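How I Get a Robot Arm Ready for Work

Hi! I'm Tanner Carrier, and I look after robot arms at a place called Skestia. When I tell kids what my job is, they usually ask if the robots ever fight each other. Sorry, no. Mostly they pick things up and put things down, and my job is to help them do it well.

Before a real arm moves at all, I set it up in a simulator we call Dodura. A simulator is a bit like a video game where everything has weight and can fall over. I can make a table, a wall, a robot and something for it to grab, and if I mess up, no one has to sweep the floor.

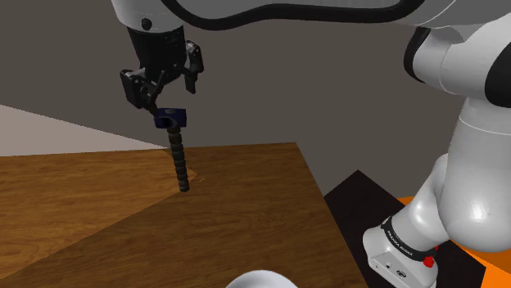 So the first thing I work on is the base. The base is the part of the arm that stays put, like your feet when you throw a ball. If I tell the computer that the base is in one spot and it's really a tiny bit over to the side, then every single reach will miss by that same tiny bit. The fix is measuring. I measure, I type in the numbers, and then I measure again (yes, again!) before I go any further.

After the base come the joints. You have a shoulder, an elbow and a wrist, and a robot arm has joints that bend and twist too. Each one has a sensor inside that tells the computer how far it has turned. When I start the arm up, I move the joints one at a time, nice and slow, and check that the numbers match what the arm is doing. Last May one of our arms at the Lalton workshop had a loose cable, and its wrist numbers kept jumping around like popcorn. I found the cable on try number 3. Then I had to put all the covers back on, which took longer than the repair!

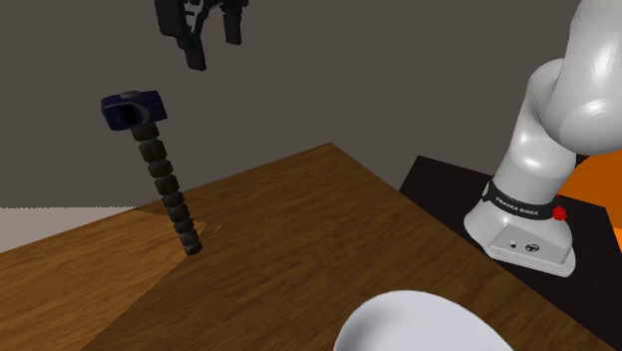
Grippers are my favorite part to set up. A gripper is the robot's hand, and the big question is how wide to open it and how hard to squeeze. Squeeze too little and the thing slips out. Squeeze too much and you can crush it, and you can wear out the fingers as well. I like to practice on odd shapes, like the one with a blue block for a head and a bumpy black shaft underneath, leaning over on the table with the two black fingers up above it. Where would you grab it? I'd go for the block, with its nice flat sides. The bumps would be a lot trickier!

Then comes practice. I set up 1,000 pretend grabs and let the computer run them while I eat my sandwich. The first time I did this, the robot got 585 of them. Not great! I changed the squeeze a little, moved the starting spot, and ran it all over again. That time it got 994, and I did a small dance in my chair.

When the practice looks good, I go over to the real arm. I wipe the fingers clean, look for worn spots, and check that the stop button works. I keep my own hands well out of the way, and I start at the slowest speed there is.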